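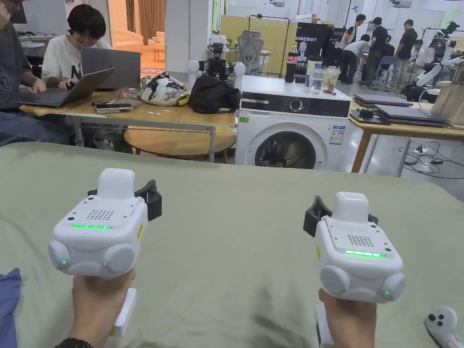
Handheld grippers, one in each hand, over a cloth-covered table.

Prullwood Private Well Survey
Progress report to the Bangera Fund, second reporting period

Status

Sampling is on schedule. Laboratory work is behind by one batch. Spending is within budget on all lines except courier charges. No change to the end date is requested.

Scope

The survey covers private drinking water wells in the Prullwood valley and on the Sesville side of the ridge. Public supply wells are excluded. The main parameters are nitrate, arsenic, manganese and total coliform. Field measurements are pH, temperature, specific conductance and depth to water where the well cap allows access. The grant agreement calls for 500 wells over the full term.

Work in this period

Invitation letters went to 3,000 addresses drawn from the county parcel list. The list does not distinguish between houses on wells and houses connected to the Dadport main, so some letters reached households that are not eligible. These have been coded separately and will be removed from the response rate in the final report.

Field crews worked the lower valley first, then the Sesville side. Samples were taken at an outside tap ahead of any softener or filter wherever one was available. Where the only untreated tap was in a basement, the sample was taken there and the location recorded on the field sheet. Taps were run until specific conductance was stable over three readings. This replaced the fixed flush time used in the first period, which was too short for wells with large pressure tanks.

Coliform bottles must reach the laboratory in Dadport the same day. Pickup is at 2 p.m., which limits crews to morning appointments for that parameter. Owners who could only offer afternoons were sampled for chemistry and placed on a list for a second visit.

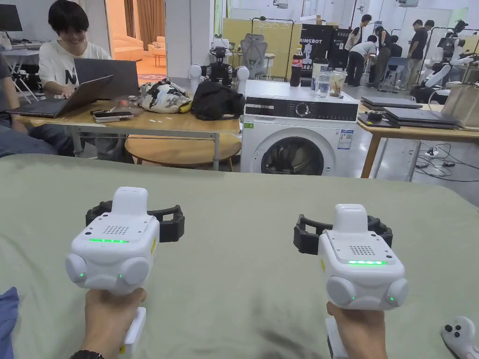
Depth to water was measured at fewer wells than planned. Many older caps in the upper valley are rusted in place, and crews are instructed not to force them. Buried wellheads were also more common than the drilling records suggest. For these wells the depth at time of drilling will be reported and marked as historical.

Preliminary results

Results are provisional until the outstanding batch is returned and duplicates are checked.

Nitrate is low on the ridge and higher in the lower valley, where shallow dug wells are still in use. Manganese is above the aesthetic guideline in a cluster of wells finished in the gray shale. Arsenic detections are scattered and do not follow a single rock unit. Coliform detections are mostly in wells with damaged caps or casings that end below grade. Field blanks were clean, apart from one with trace manganese. The samples from that day have been flagged and will be repeated.

Owners with a result above a health-based limit are telephoned before the written report is mailed. All other owners receive the written report only. The first version of that report was hard to follow. It now shows the result, the limit and the recommended action on a single page.

Problems

The laboratory's metals instrument was out of service for part of the period, and one batch is still held in acid preservation. Holding times for metals will not be exceeded.

Courier charges are over the budgeted line by $3,000. The excess comes from same-day coliform deliveries and will be met from the unspent printing line, subject to the Fund's approval.

Next period

Crews will finish the upper valley, complete the second visits and repeat the flagged samples. A subset of 90 wells will be sampled again in April to check for seasonal change in nitrate. Well selection is complete and owner consent forms are being collected. The draft data tables will be sent to the Fund with the next report, along with a location map generalized to protect owner privacy.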